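4.2 Why people keep the shelf they can't use

I went into the Skitska interviews thinking I'd be writing about money. Most of our households had moved in the last 7 years, nearly all of them into somewhere smaller, and I'd guessed they would talk about rent. They talked about furniture! One woman gave me a full hour on a sideboard (her aunt's, too wide for the hall) and I never got to my second page of questions.

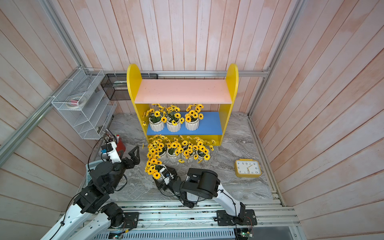
Figure 2. Painted shelf unit with artificial flowers.

Keeping things for show came up again and again, and I've ended up treating it as a habit with its own rules. People in Unton told me a display shelf should look full, while those in Skitska liked a bit of bare surface and got quite cross about clutter. Figure 2 manages both, with three pots of artificial sunflowers on the blue shelf and nothing at all on the pink one over them. Several people had an arrangement much like it at home, and when I asked what the spare shelf was for, the usual answer was "visitors", meaning whatever visitors might bring.

I don't want to lean too hard on this. We had 200 survey replies but only 4 long interviews from Unton, and two of those were with the same family.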